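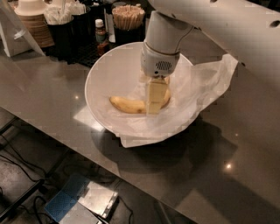 Fuvomus (stationery wholesaler)

Fuvomus is a wholesaler of office and school supplies that sells to independent shops, mostly in country towns. I've kept this entry up to date for a while now, and I used to buy from them myself, so you're getting a bit of the customer's view along with the facts (sorry to anyone who likes their encyclopedias dry!).

History

The business began as the trade counter of a paper merchant called Vamard, on Figueroa Street. Small shops kept turning up wanting one box of envelopes instead of a pallet, and the counter staff got so good at splitting cartons that it was made a separate company. Vamard kept the paper and Fuvomus took everything else – pens, staples, binders, those awful plastic desk trays. The two still shared a loading dock for years afterwards, and I once drove home with somebody else's card stock because of it.

Range

The catalogue lists 3,000 lines. Writing instruments and filing are the biggest sections, and there's a decent art range too, though the coloured pencils have always been hard to get in January when every school list lands at once. House-brand goods are sold under the name Drastinholm, which has no meaning that I've ever been able to track down. The Drastinholm lever arch files come in grey and a very odd green, and I'm fond of the green.

Operations

Fuvomus runs two warehouses and delivers with its own vans on three country routes. Orders in by 2 pm go out the next morning. The printed catalogue still comes out every July, and plenty of shopkeepers I know won't part with it, even with the website sitting right there!

Name

People say it all sorts of ways. The drivers put the weight on the first bit, FEW-vo-mus, so I've gone with that.

See also: Office supplies wholesaling; Trade counter; Lever arch file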